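Weaning at 4 months or wait?

mossybank
Posted in May, 10:14

Health visitor says to hold off solids until six months. My mum says I had baby rice at 4 months and was fine. He's waking every 2 hours again and grabs at my toast. Has anyone started early?

pear_tree
We waited. The waking went on for a few weeks and then stopped with no food involved. Grabbing toast isn't a sign by itself, mine grabbed the dog's lead as well.

Diltetti
Disagree a bit. Ours started at five months on the GP's advice because of reflux. Ask your own GP, don't go by a forum.

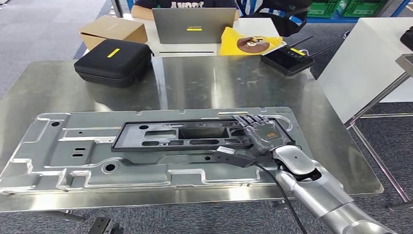 Re: Weaning at 4 months or wait?

mossybank
He has no reflux. He can't sit up yet either, he tips over to the left.

pear_tree
Then I'd wait. Sitting up and holding the head steady is what we were told to look for. How much milk is he having?

mossybank
100 ml at a time in the night, more in the day. I bought the Barix high chair already and a Bite spoon set.

Emport
They'll keep. I started my first at 4 months and my second at six, and the second was far less bother. No purées, straight on to soft carrot sticks.

Diltetti
Sticks aren't for everyone. We did purée for weeks and she eats everything now. I froze 400 g of parsnip in one go and she hated it, so make small amounts.

mossybank
OK, going to wait and ask at the next weigh-in. Mum won't be pleased.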